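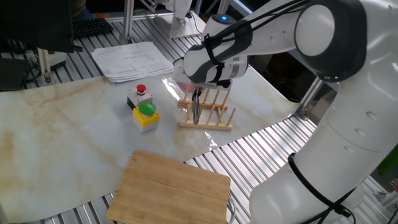 Home | Places | Households | Index | Log in

Dish rack
Zekidthorpe Household Encyclopedia
By the editors, revised in September

A dish rack is an open frame in which washed crockery and utensils are left to drain. Racks are made of wood, wire or plastic. The simplest wooden kind has upright dowels set in rows, with slots between them for plates.

Use in the Drallholm district
Racks were fixed above the sink in most older houses in Drallholm. A survey of 138 kitchens in the village of Pisby found 74 with a rack of this type still in place. Free-standing racks became usual once worktops were made deeper.

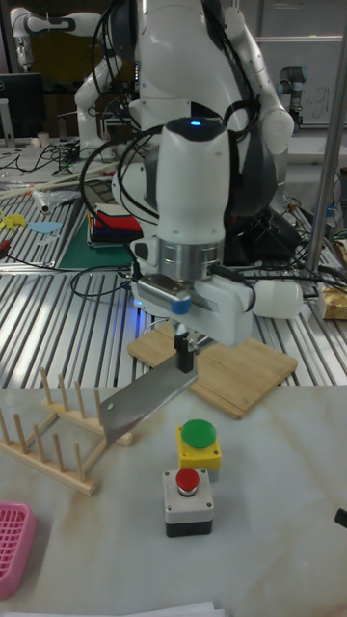
Care of wooden racks
Wooden racks should be emptied each day and stood on end to air. Mineral oil may be applied when the wood looks pale. Soaking loosens the joints. Large knives are better dried by hand, as their edges cut into the dowels.

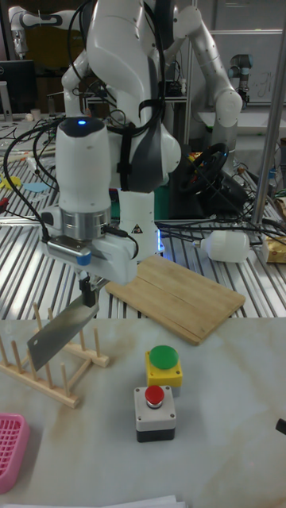 A cleaver and a wooden dish rack.

Collections
The Pisby Museum of Housework holds 3,623 kitchen objects, of which seven are dish racks.

Comments (3)

Đỗ: My gran's was above the sink and dripped down your sleeve. Any record of who made them?

pisbyreader: The museum shuts at 4 pm, worth adding.

Tansy: Linseed oil works on mine too, but it takes ages to dry.

Previous | Next | Back to top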